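Was ich beim nächsten Mal zuerst bestelle: Handgreifer, Kabel und der Rest der Liste

2. Oktober 2026

Der Haushalt für das kommende Jahr muss bald stehen, und ich sitze seit ein paar Abenden an der Geräteliste für Ocampo. So heißt bei uns das Projekt, in dem wir Bewegungen mit Handgreifern aufnehmen, die später ein Arm nachmachen soll. Den Arm gibt es noch nicht. Er steht in der Liste ganz unten und kostet mehr als alles andere zusammen, deshalb reden in den Besprechungen alle nur über ihn. Ich schreibe hier über die Zeilen darüber. 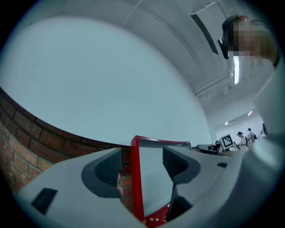 Lesezeit: 7 Minuten

Angefangen haben wir im August mit einem geliehenen Paar Greifer von Branell. Der Leihvertrag lief über sechs Wochen, danach mussten wir entscheiden: kaufen, verlängern oder zu Dalier wechseln. Ich war für Kaufen, und zwar gleich zwei Paar. Bekommen haben wir erst einmal eins. Das Stück lag bei 700 Euro, netto, ohne Kamera und ohne Halterung. Auf dem Papier klang das günstig. Die Kamera hatte ich im ersten Entwurf vergessen, die Halterung im zweiten.

Die Fingerpolster sind das erste Verschleißteil. Bei Branell bekommt man sie nur als Satz, links und rechts zusammen, und nur mit dem Träger, auf dem sie sitzen. Wenn sich an einer Seite die Riffelung abreibt, kauft man also immer beides neu. Ein Satz kostet 131 Euro. Für das nächste Jahr habe ich vier Sätze eingeplant, das ist vorsichtig geschätzt. Bei glatten Kartons und Kunststoff halten die Polster lange. Bei Blech mit Kanten halten sie deutlich kürzer, und wir haben viel Blech in der Objektliste.

Dalier verkauft die Polster einzeln und auch ohne Träger. Man klebt sie selbst auf. Ich habe das an einem Musterstück ausprobiert und finde es in Ordnung, man braucht eine Schablone und eine halbe Stunde Ruhe. Dafür ist der Greifer selbst schwerer und der Griff für kleine Hände zu dick. Wer eine Stunde damit arbeitet, merkt das im Unterarm. Gewicht steht in jedem Datenblatt, aber wo der Schwerpunkt liegt, steht in keinem. Man muss die Geräte in der Hand gehabt haben, bevor man bestellt, und zwar länger als die fünf Minuten bei einer Vorführung.

Also Branell. Die Mehrkosten bei den Polstern nehme ich in Kauf.

Die Kabel

Der zweite Posten, den ich unterschätzt habe, sind die Kabel. Ein Kabel pro Hand, vom Greifer am Unterarm entlang nach hinten. Die mitgelieferten sind dünn und angenehm leicht, aber der Stecker am Greifer wird bei jeder Drehung des Handgelenks ein wenig belastet. Nach einigen Wochen hatten wir den ersten Wackelkontakt. Das ist ärgerlich, wenn man es erst beim Durchsehen der Aufnahmen merkt.

Ich habe daraufhin drei Dinge auf die Liste gesetzt: Ersatzkabel in der Originallänge, gewinkelte Stecker zum Ausprobieren und Klettbänder für den Arm. Zusammen ist das ein kleiner Betrag, aber er hat in der Vorlage unseres Haushalts keine eigene Zeile. Verbrauchsmaterial unter einer bestimmten Grenze läuft über die Sammelbestellung, und die geht nur einmal im Quartal raus. Wer im Januar ein Kabel braucht und es im Dezember nicht angemeldet hat, wartet bis April. Inzwischen bestelle ich Kabel zusammen mit den Greifern als Zubehör. Dann gehen sie als Teil der Anschaffung durch.

Über eine Funklösung haben wir auch gesprochen. Branell bietet ein Modul an, das hinten angesteckt wird. Es macht das Gerät schwerer, und der Akku muss in den Pausen geladen werden. Für unseren Ablauf mit kurzen Durchgängen und wechselnden Personen ist mir das Kabel lieber. Ich habe das Modul trotzdem als Option in die Liste geschrieben, mit Fragezeichen.

Marker

Die Markerwürfel auf den Greifern hatte ich zuerst als Eigenbau eingeplant. Papier auf Kunststoff, mit Sprühkleber. Für die ersten Versuche reicht das. Nach einiger Zeit stoßen sich die Kanten ab, und dann erkennt die Software den Marker bei flachem Winkel schlechter. Bedruckte Würfel aus einem Stück kosten beim Dienstleister überraschend viel, weil die Stückzahl so klein ist. Unser Angebot liegt bei 300 Euro für einen kompletten Satz mit Reserve. Ich halte das für vertretbar. Ein Tag Nacharbeit, an dem jemand schlecht erkannte Marker in den Aufnahmen sucht, ist teurer.

Wichtig ist bei der Bestellung, dass jeder Würfel eine eigene Nummernfolge bekommt und dass diese Folge irgendwo steht. Ich habe eine Tabelle dafür angelegt. Die hätte ich gern von Anfang an gehabt.

Für die größeren Marker im Raum gilt das Gleiche in billiger. Matt gedruckt, auf eine steife Platte gezogen, fertig. Glänzendes Papier geht unter Deckenlicht nicht, das haben wir einmal falsch bestellt und den Stapel dann als Schmierpapier verwendet.

Die Gegenstände

Am wenigsten Gedanken macht sich vor dem ersten Durchgang jeder über die Gegenstände. In unserem ersten Plan stand dafür nur „Diverses“. Gemeint waren Dosen, Schachteln, ein paar Werkzeuge. Das lässt sich aus Schränken zusammensuchen, und für den Anfang haben wir es auch so gemacht. Der Nachteil ist, dass man später nichts nachkaufen kann. Geht eine Schachtel kaputt, gibt es das gleiche Modell nicht mehr, und die Reihe ist unterbrochen.

Darum kaufe ich Gegenstände jetzt doppelt und mit Beleg. Auch die sperrigen Sachen, also Kästen und Gehäuse, die man mit beiden Händen nehmen muss.
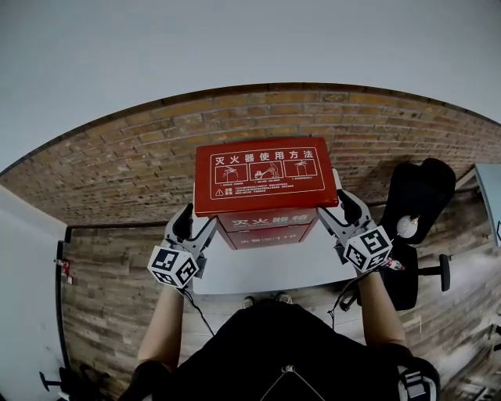
Gerade die sperrigen Stücke sind im Plan schwierig unterzubringen. Sie brauchen Lagerplatz, und der kostet in unserem Haus zwar kein Geld, aber Verhandlungen. Ein Regal mit tiefen Böden steht jetzt auf der Liste. Ich habe außerdem eine Spalte für das Gewicht eingeführt. Die Greifer haben eine Grenze für die Last, und bei zwei Händen darf man die Werte nicht einfach addieren. Wenn ein Kasten nur seitlich geklemmt wird, hängt alles an der Reibung der Polster, und damit bin ich wieder bei der Zeile mit den Ersatzteilen. Schwere Gegenstände verbrauchen Polster. Das klingt selbstverständlich, stand aber in keiner meiner Kalkulationen.

Bei beidhändigen Aufgaben kommt noch etwas dazu. Fällt ein Greifer aus, steht die ganze Aufnahme. Mit einem einzelnen Paar ohne Reserve kann man genau dann nicht arbeiten, wenn man alles andere organisiert hat: Raum, Leute, Gegenstände. Mein Argument für das zweite Paar ist deshalb vor allem der Kalender. Ich habe ausgerechnet, was ein ausgefallener Tag an Arbeitszeit kostet, und die Zahl neben den Greiferpreis geschrieben. Seitdem ist die Zeile nicht mehr gestrichen worden. Genehmigt ist sie allerdings auch noch nicht.

Tisch, Licht, Stühle

Möbel sind bei uns ein eigener Topf, und es lohnt sich, das vorher zu klären. Ein Arbeitstisch ist ein Möbel. Ein Arbeitstisch mit Klemmprofil für Messaufbauten ist ein Gerät. Wir haben den einfachen Tisch genommen und das Profil später bestellt. Das war umständlich, aber so kam der Tisch aus dem Topf, in dem noch etwas drin war.

Beim Licht wollte ich zuerst gar nichts ausgeben. Deckenleuchten sind da, man sieht alles. Für die Kameras ist es trotzdem nicht ideal, jedenfalls wenn die helle Röhre je nach Haltung mitten im Weitwinkel landet. Zwei flächige Leuchten auf Stativ stehen jetzt auf der Wunschliste, mit niedriger Priorität. Ich würde sie streichen, wenn es eng wird.

Stühle habe ich unterschätzt. Die Leute stehen beim Arbeiten, und in den Pausen wollen sie sitzen. Rollen sollten die Stühle haben, damit man sie schnell aus dem Weg bekommt.

Speicher

Bleibt Dora. Dora ist unser Rechner für die Aufnahmen, älter als das Projekt und mit zu wenig Platten. Mehrere Kameras gleichzeitig erzeugen Mengen, die ich am Anfang um einiges zu klein angesetzt habe. Dazu kommt die Kopie, die wir aus guten Gründen an einem anderen Ort halten, und dazu kommt die Fassung mit unkenntlich gemachten Gesichtern, die wir weitergeben. Jede Aufnahme liegt damit dreimal vor. Die Platten, die ich nachbestellt habe, kosten 494 Euro das Stück, und sie werden nicht billiger, während ich auf die Unterschrift warte. Das Angebot war zwei Wochen gültig. Die Freigabe dauert bei uns länger als zwei Wochen. Ich habe inzwischen das dritte Angebot für dieselben Platten.

Wer so etwas plant, sollte den Speicher in die erste Bestellung nehmen, am besten noch vor dem zweiten Satz Greifer. Ohne Greifer kann man nichts aufnehmen, das sieht jeder sofort ein. Dass man ohne Platz auch nichts aufnimmt, muss ich jedes Mal neu erklären.

Reihenfolge

So wie die Liste jetzt aussieht, gehe ich in dieser Reihenfolge vor: Platten für Dora, zweites Paar Greifer mit Kabeln als Zubehör, Polstersätze, Markerwürfel, Regal. Danach das Profil für den Tisch, die Leuchten und das Funkmodul mit dem Fragezeichen. Der Arm kommt frühestens in der zweiten Jahreshälfte. Ich habe für ihn zwei Angebote eingeholt, die sich kaum vergleichen lassen – bei einem ist die Steuerung dabei, beim anderen die Schulung, und bei beiden fehlt der Transport.

Zum Arm schreibe ich etwas, wenn die Angebote vollständig sind. Bis dahin suche ich noch eine Bezugsquelle für gewinkelte Stecker, die auch Kleinmengen liefert. Hinweise gern in die Kommentare.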